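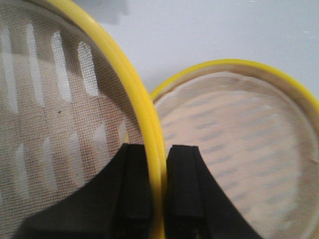 Kári Hjaltested 在我上一帖底下留言，说面包塌成饼肯定是酵种没养好，叫我先把酵种喂上一个礼拜再来问，别一上来就怀疑面粉。我听了，喂了，喂到冰箱里全是小罐子，我先生开门拿牛奶都要先搬家。结果呢，还是饼！所以我又来了，这次尽量把前因后果写清楚，麻烦各位别嫌长。

事情是这样的。我去年冬天开始自己磨麦子，机器是 Tovham 的小石磨，二手的，声音很大，但是磨出来的粉真的香，一开盖整个厨房都是那种有点像坚果又有点像干草的味道。麦子在 Ollow 买，就是他们家最普通的硬红麦，纸袋装，一次磨 1000 克，磨完装罐子里慢慢用。前面几个月我都是全麦粉直接上，什么都不筛，面包烤出来不高，但是稳，切面密密的，抹黄油夹奶酪都好吃，家里人也都吃习惯了。

后来我女儿嫌麸皮拉嗓子，只肯吃中间那一块，把边上全剩在盘子里，我就想那筛一筛吧。筛完的粉颜色浅了好多，摸起来也细，我高兴得不得了，觉得这下总能烤出那种一刀下去有大孔、皮脆脆的乡村面包了。

配方完全没动，还是我一直用的：

- 面粉 400 克
- 水 330 克
- 酵种 80 克（一份粉一份水喂的）
- 盐 9 克

加起来面团 819 克，我每次都称，因为以前有一次漏放盐，全家吃了三天没味道的面包，从那以后我就养成了最后把整盆放到秤上看一眼的毛病。

步骤也没动。粉和水先混，放 30 分钟，加酵种加盐，然后在盆里拉拉折折，隔一会儿折一次，折到我觉得差不多就放着发。发好倒出来整形，进藤篮，冷藏过夜，第二天早上用铸铁锅烤。

问题就出在折的时候。以前全麦的面团折三四次就能拢起来，现在折完它就看着我慢慢摊开，像一碗很稠的粥。手上沾得到处都是，水龙头把手上都有。整形根本谈不上整形，我是用刮板把它铲进藤篮的。第二天倒扣到烘焙纸上，还没来得及割口子，它已经往四面八方走了。烤完的高度嘛，我拿来放三明治都嫌矮，倒是我婆婆说像她小时候吃的某种饼，吃得挺高兴。

我试过的办法：

1. 酵种多喂几次（听 Kári 的）。酵种现在很活泼，喂完能涨到罐口，放一小勺到水里会浮。面包没变。
2. 发酵时间缩短。面包变得又矮又实，更难吃了。
3. 多折几次。折的当下好一点，放一放又摊了。
4. 换了一个更小的藤篮。形状在篮子里是好看的，出了篮子还是那样。

我现在很想知道：筛掉麸皮不是应该让面包更蓬才对吗？网上都讲麸皮会割断面筋，那我把会割面筋的东西拿走了，它怎么反而站不起来了？是我的麦子筋度不行，还是石磨磨得太热把粉磨坏了，还是筛得太细？

另外顺便问一句，筛下来的麸皮大家都怎么处理？我已经攒了两大罐，扔了心疼，留着又不知道干什么。还有筛粉的时候厨房里到处是粉，有没有什么讲究？

先谢谢大家了！下午四点以后我都在，有要补充的信息我尽量回。

Nanna Bisgaard

---

**Svend Arnardóttir**

Nanna 你好，看到你把配方和总重都写出来我特别感动，这个版块十个帖子有九个是“我的面包塌了怎么办”，然后什么都没有，问一句挤一句。

我先讲结论：水太多了。你的麦子大概率没问题，酵种听起来也很好，别再喂那么多罐了，让你先生好好拿牛奶吧。

你自己算一下，400 克粉配 330 克水，酵种里还有 40 克粉和 40 克水，合起来是 440 克粉、370 克水，水占粉的百分之八十四。这个比例给全麦粉，尤其是刚磨出来、麸皮还在里面的全麦粉，是合适的，麸皮特别能喝水，而且喝得慢，一直喝到发酵中途还在喝。你以前面团能拢起来，就是麸皮在替你收水。现在你把麸皮筛走了，又用筛过的粉补足 400 克，喝水的人走了，水还是那么多，它当然要摊。

我自己刚开始筛粉的时候犯过一模一样的错，而且我比你固执，连着烤了一个多月的饼，还写信去问卖麦子的人是不是给我发错了品种。人家很客气地回了一封信，里面只有一句话，问我水减了没有。我那时候的脸啊。

具体怎么减，我的建议是别一下子减到位，因为每个人筛得粗细不一样，筛子不同，麸皮留下多少也不同，谁给你一个精确的数你都不要信（包括我）。你可以这样来：

- 下一次先放 280 克水，把粉和水和到没有干粉，盖上放 30 分钟。
- 掀开捏一捏。要是捏起来硬硬的，像没醒开的饺子皮，就在加盐的时候再补一点水，手蘸着水揉进去就行，一小勺一小勺来。
- 要是已经软得能挂在手上慢慢往下滑，那就别再加了，下一次还可以再少一点。

这样做的好处是水永远可以往里加。面团太湿了再往里补干粉，会起小疙瘩，我到现在都揉不匀，每次都后悔。

然后说你那个“麸皮割面筋”的疑惑。这个说法是有道理的，粗的麸皮片片确实会影响面筋连起来，所以筛过的粉最后能做得更高更蓬，你的期待没有错，前提是水合适。水一多，面筋再完整也撑不住，你想想一张再结实的网，里面装的是粥，它也兜不出形状来。你把水调下来之后，应该会很快看到差别，折到第二次第三次的时候手感就不一样了，面团的边会自己往回缩一点点，盆壁也会变干净。

再说发酵。鲜磨的粉发得快，这个你可能已经发现了，酵母和酶都很兴奋。我夏天会把折叠后的静置时间砍掉不少，主要看面团不看钟。看什么呢？看表面有没有鼓起来的小泡，看盆晃一晃的时候面团是整块地抖还是像水一样荡。整块地抖，就可以整形了。等到体积翻一倍才动手，对鲜磨粉来说我觉得已经晚了，再冷藏一夜进去，到早上就没有力气了。你说缩短时间之后又矮又实，那很可能是水多加上发不够，两个毛病叠在一起，你单独改一个是看不出来的。所以先只改水，别的统统照旧，烤一次，再来动时间。一次改一样，虽然慢，但是你会知道到底是谁在捣乱。

石磨发热的事，我觉得你不用太担心。一次磨 1000 克，小石磨出来的粉摸着是温的，很正常。烫手才要停一停。我的习惯是磨完摊开晾凉了再盖盖子，热的时候盖上，罐子里会有水汽，粉会结块，之后筛的时候糊在网上，特别烦人。你要是实在不放心，就分两次磨，中间去喝个茶。

磨盘间距可以调一下看看。太细的话麸皮也被磨碎了，碎到能从网眼里掉下去，那你筛了半天，粉里还是有好多麸皮粉，又筛得胳膊酸。反过来，磨粗一点点，麸皮会是一片一片的，一筛就留在上面了，干净利落。我现在是磨两遍：第一遍粗，筛掉大片的麸皮，筛出来留在上面的那些粗粒子再放回去磨一遍，再筛一次。出粉多，颜色也好看。麻烦是麻烦，不过我是退休的人，上午十点到中午这一段本来就没有别的事。

筛子我有三把，粗的中的细的，最常用的是中的那把。细的我只用来做蛋糕，做面包用它筛太慢了，而且粉会变得有点没性格（这是我老伴的原话，我不太懂什么叫没性格的粉，但是吃起来她是对的）。筛的时候别拍，别拿勺子使劲压，轻轻左右晃，压的话麸皮碎片也下去了，等于白筛。粉一次不要倒太多，盖住网面薄薄一层就好，倒一座小山进去是晃不动的。

至于满厨房的粉……我有两个办法。一是找一个比筛子大一圈的深盆，筛子放低，贴着盆筛，别举在半空。我见过有人举得老高，说是让面粉“透气”，透没透气我不知道，地板倒是白了。二是筛之前先把水槽和碗架都收拾好，刚洗的杯子别晾在旁边。面粉落到湿杯子上会变成一层浆，干了之后要拿指甲抠，我抠过一整套玻璃杯，抠完发誓再也不偷这个懒。
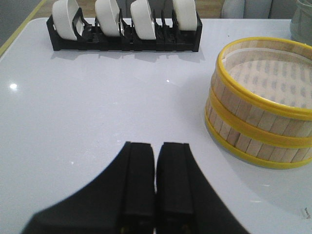 白色台面，靠里是黑色的沥水架。

说到这里顺便讲洗筛子，因为新手多半会在这一步把筛子毁掉。筛过干粉的筛子能不洗就不洗，翻过来在水槽边上轻轻磕两下，再拿一把干的软毛刷子从背面刷一遍，粉就掉光了。一定要洗的话用凉水，热水一冲面粉就熟了，糊在网眼里，那个才叫灾难。洗完甩一甩，立起来晾，晾透了再收，我一般过一夜。没干透就收进柜子里，下次一筛，网上立刻粘一层面糊，又得洗，就这么没完没了。刷子也要分开，刷筛子的刷子只刷筛子，别拿洗碗的那把，油一沾上去粉就抱团。

麸皮的用处可多了，两大罐是财富啊！我列几个我常做的：

- **撒藤篮。** 用麸皮代替米粉撒在藤篮里，不沾，烤出来外面一层香香的。现在我撒篮子只用这个。
- **烫麸皮。** 取几勺麸皮用开水烫一下，放凉了拌回面团里。烫过之后是软的，你女儿应该不会觉得拉嗓子。注意烫麸皮的水也是水，要从配方里扣出来，不然又摊了。
- **烤过再吃。** 平底锅小火炒到有饼干味，放凉装罐，早上撒在酸奶上。记得一直翻，麸皮糊起来就是一眨眼的事。
- **喂酵种。** 偶尔拿一小撮混在喂的粉里，酵种会特别疯。别多，多了酸。

保存的话，鲜磨的麸皮里有胚芽，有油，放常温久了会有哈喇味，我都是放冷冻。你那两罐如果一直放在架子上，先闻一闻，有蜡笔味就不要了，心疼也不要了。

你先试水，烤完回来讲一声，最好拍个切面。我很想知道 Ollow 那个硬红麦筛完之后怎么样，我一直在两家之间犹豫。

对了还有一件，藤篮倒扣之后动作要快。你说还没割口子它就走了，水减下来会好很多，但是再好的面团也不会在那儿等你找刀片。刀片、锅、手套都先摆好，从冰箱里拿出来直接倒、直接割、直接进锅，中间不要接电话。

---

**Hafþór Nørgaard**

楼上 Svend 说水多，我同意，不过我不太赞成一下子减到 280。减那么多，万一她筛得不怎么干净，和出来就是一块硬疙瘩，新手看到硬疙瘩会慌，一慌就哗啦倒水，倒完又稀了。我自己是一小步一小步往下走的，每烤一次少一点，在本子上记下来，觉得面团听话了就停。慢是慢，但是每一个面包都还能吃，家里没有人抗议。

另外要我说，Nanna 你可以考虑不要筛那么彻底。我在 Riis 住的那几年，楼下面包店用的就是半筛的粉，大片的麸皮去掉，小的留着，面包又香又不扎嘴。我厚着脸皮去问过，师傅说他们就粗粗过一遍，过完拉倒，哪有空筛第二遍。我回家照做，真的比我筛得雪白的那次好吃很多！筛到雪白的粉，你辛辛苦苦自己磨的那点香味就去掉一大半了，那还不如去买现成的，省得听机器响。（我的磨放在洗衣房里，关上门用，建议你也找个有门的地方。）

还有一个细节大家好像都没讲，你加盐是什么时候加的？你写的是放了 30 分钟以后跟酵种一起加。我以前也是，后来改成酵种先进去，盐再晚一点，等第一次折的时候才揉进去。差别说大不大，但是我觉得面团在前面那一段会松快一点，好拉。这个可能纯粹是心理作用，你们要笑就笑吧。

关于麦子放多久，我补充一点。有人讲鲜磨的粉要放几个礼拜“熟成”才好用，也有人讲必须当天磨当天用，两边在别的版吵得不可开交，我两种都试过，当天磨的用起来没问题，放一个晚上的也没问题，放了十来天的那种半新不旧的粉我觉得最难伺候，面团软塌塌的，不知道为什么。你一次磨 1000 克，一个面包才用 400，剩下的放了多久呢？如果是放在常温的罐子里慢慢用，那有可能前一个面包和后一个面包用的粉脾气就不一样，你再怎么调水都会觉得时灵时不灵。我的办法很笨，要烤几个就磨几个的量，磨完当天就用，不留。机器多响几次而已。

哦还有温度。你那里现在厨房几度？五月以后我这边厨房热得快，我把和面的水换成冰箱里的冷水，马上就好控制了。热天面团软得特别快，你会以为又是水多，减了半天减错地方。量一下面团的温度，有个便宜的探针温度计就行，烤肉的那种也能用，洗干净。

麸皮我都喂鸡了，没有鸡的话当我没讲。

---

**Þórarinn Dalsgaard**

我没有磨，用的是 Dramach 的现成半麦粉，所以前面那些磨盘啊间距啊我插不上嘴，就说一个：实在摊得没救了，别扔，也别硬烤成面包。烤盘里多倒点橄榄油，把那一坨倒进去，手指蘸油戳一戳，放到鼓泡，撒粗盐和迷迭香，大火烤，就是佛卡夏。我家有一半的佛卡夏都是这么来的，客人还来问我要配方，我每次都只好说凭感觉。

再有就是藤篮里的面团，冷藏完拿出来很软的话，可以再放进冷冻里待一小会儿，外面硬一点，割口子容易多了。别忘在里面就行，我忘过，拿出来可以当门挡。

面粉多的人家记得检查一下罐子盖紧了没有，小飞蛾那种东西来了就不走，我去年为了它把整个柜子都清空了，连没开封的意面都丢了。新买的麦子我现在一律先冷冻几天再收进罐子，麻烦，但是后来就没再见过蛾子。

Kári 那边你也别怪他，他见谁都说酵种没养好，我烤焦了他也说是酵种。

---

**Nanna Bisgaard**

回来更新！！先谢谢三位，我抱着手机在厨房里把你们的话从头到尾念了一遍，我先生在旁边听得直点头，其实他连面粉和淀粉都分不清。

我先照 Svend 的来，水放到 280，和出来果然有点硬，我就想起 Hafþór 说的那个“一慌就哗啦倒水”，硬是忍住了，放够 30 分钟再摸，居然软下来了。加盐的时候蘸着水又补了几小勺，具体几勺忘了记（下次一定记）。折到第三次的时候我喊了全家来看，面团在盆里是圆的，圆的！女儿看了一眼说哦，就走了。

倒扣出来还是往外走了一点，但是走得很慢，我来得及割口子。出炉比之前高了不止一截，里面的孔大大小小，不算很漂亮，底下有一块还是偏密，我猜是我整形的时候太兴奋没拉紧。皮是脆的，放凉的时候会噼里啪啦响，我第一次听到自己的面包响，站在那里听了好久。

回答几个问题：剩下的粉确实是放在常温罐子里，有时候一放就两个多礼拜，Hafþór 说的时灵时不灵我完全中招，以后少磨一点。厨房温度没有量，温度计已经下单了。筛了两遍，网面上的粉确实每次都倒太多，像小山，被说中了。麸皮闻了，一罐有蜡笔味，倒掉了，另一罐还行，已经搬进冷冻，拿了一点撒藤篮，真的不沾！

佛卡夏我上个周末也试了，用的是之前剩的那坨失败面团，婆婆说没有饼好吃。

下次准备试半筛的粉，水先从 300 开始，有结果再来回帖。洗筛子我以前一直用热水……现在在用牙签挑网眼，要是谁有更快的办法，请一定告诉我。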